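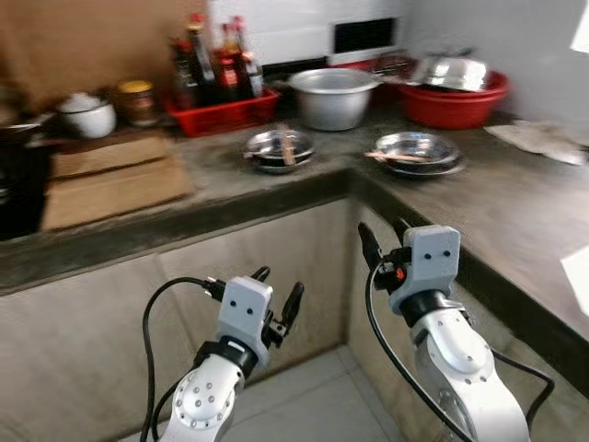 KORKANPORT, May 2, 2026

**Lostis Press announces a bilingual edition of the harbor poems of Fung-ping Tsao**

Lostis Press is pleased to announce that it will publish in July the first bilingual edition of the poems of Fung-ping Tsao. The title is *Salt on the Inner Stair*. The book contains 75 poems, chosen by the poet from more than three decades of work, with the original Chinese on the left page and the English on the right page.

Fung-ping Tsao has lived in Korkanport for most of the writing life, and the harbor is present in nearly every poem. Still, these are not poems of landscape. The ships are seldom seen in them. We hear the horn, or we smell the rope, and then the poem goes back inside, to a kitchen, to a staircase, to a letter which is waiting for an answer. Readers who know the early pamphlets will find again the short line and the sudden silence in the middle of a sentence. Readers who come for the first time can begin with the sequence "Eleven Windows," where the same evening is told from different rooms of one building.
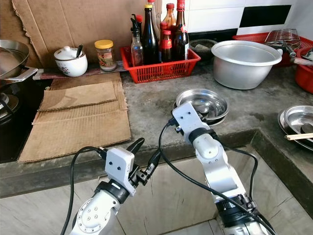 ## About the translation

The English versions were prepared by the poet together with the translation workshop of Arain, the literary magazine where many of these poems appeared before. The work took 11 years. For a long time there was no plan to make a book. The workshop met, one poem was read aloud in both languages, and often it was put away again for a season.

"I did not want the English to be more polite than the Chinese," says Fung-ping Tsao. "In the first drafts everybody in my poems was saying please. We took out many of these words. After this I could recognize my mother's voice."

The translators have kept the line breaks of the original wherever English grammar allows it. In 2 poems this was impossible, and both solutions that the workshop discussed are printed, one after the other, so the reader can compare. The place names of the old harbor district are left in their local form and explained in the notes at the end of the volume.

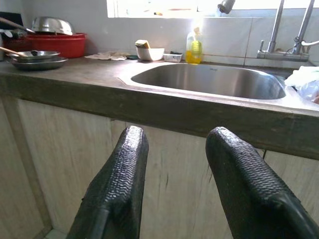

A long poem closes the book. "Inventory for a Flood" has never been printed in any language, although parts of it were read in public at the Cliltix reading series. It is written as a list of things carried to an upper floor, and it has 1,479 lines, some of them only one word long. The poet began it after a winter of heavy rain and returned to it many times. In the opinion of the editors it changes how the earlier work should be read, and for this reason it was placed at the end, where the reader already knows the house and the people in it.

The volume also has a short preface by the poet, who writes there about learning to read from shipping calendars, and about the question if a poem can be loyal to two languages in the same time. The preface does not give a final answer.
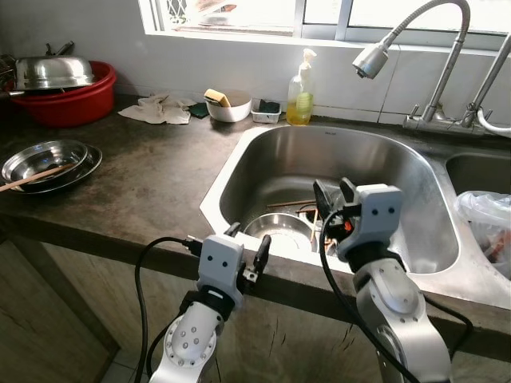 The cover is plain gray paper with the title in both languages. The book is sewn, so it can stay open on the table while both pages are read, and the Chinese text was set in a larger size than is usual in such editions.

## Readings

Fung-ping Tsao will read from the book at Cliltix in Korkanport in July, in the week of publication. The reading will be in Chinese and English, and admission is free. Arain will print three of the new translations in its summer issue, with a conversation between the poet and the members of the workshop.

## For the press

Advance copies, in print or as PDF, can be requested from the press office of Lostis Press in Korkanport. Please tell us if you wish to print a poem in full, and which one, so that we can send you the correct text in both languages. Interviews with the poet are possible in English or Chinese by appointment.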